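Trutside Shared Studios – electrical and desk safety walk-round
First floor, completed November 3, 2024
Checked by Bit-na Yook, with Filippos Alexiou

Entrance and corridor

Fire door closes fully by itself – PASS
Comment: Lovely to see this one fixed! It has stuck on the carpet strip since July and now swings shut with a proper click.

Exit route clear – PASS
Comment: The bikes have gone downstairs. Thank you to everyone in the Gramov office, who moved theirs the same afternoon I asked.

Emergency lighting – PASS, one to watch
Comment: The unit by the stairs came on a bit slower than the others. Weidong Shi will test it again next month.

Kitchen

Kettle and toaster leads – PASS
Extension lead behind fridge – FAIL
Comment: One extension plugged into another, with the microwave on the end. Microwave now has its own wall socket. Please leave it there.

Fire blanket on hook – PASS
Comment: Hung at shoulder height beside the door, exactly where you'd reach for it. Very pleased with this.

Desks and leads

We looked at 47 items with a plug on this floor and more than 40 had a test label still in date, which is our best result yet. Items without one are on the list by the post trays, and Cuiping Bai has the label printer if yours has simply peeled off.
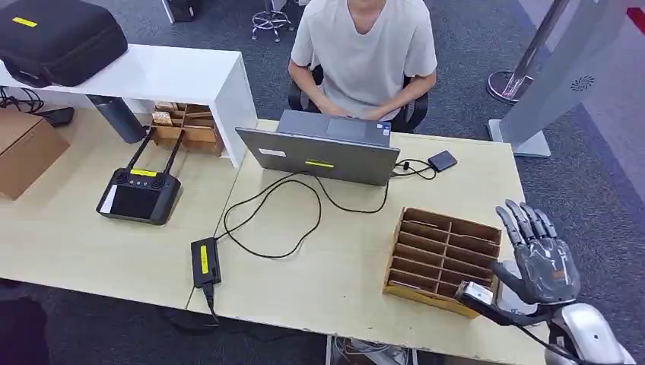
Power bricks are my favourite part of any inspection, and I know how that sounds. They get warm, they need air, and they spend their lives under coats and cushions. The one at this laptop is out on the open desktop with its yellow label facing up, so you can read it without lifting anything, and I'd love to see more like that. The cord going over the front edge is the bit to think about – a knee or a chair arm can catch it, so run yours off the back or the side if the socket allows.

Bricks uncovered – PASS at all desks but two
Leads free of cuts and tape – PASS
Leads clear of chair wheels – FAIL, Yu room
Comment: Shuzhen Tan has ordered a floor cover strip. Until it comes, keep the end chair pushed in.

Storage

Heaters unplugged when not in use – PASS
Shelves fixed to wall – PASS
Boxes below sprinkler line – FAIL
Comment: Top row of the Fivovden archive is too high. Two people and a stepladder, please, no climbing on the drawers!

Still to do: microwave notice, floor strip, archive boxes, stairs light retest.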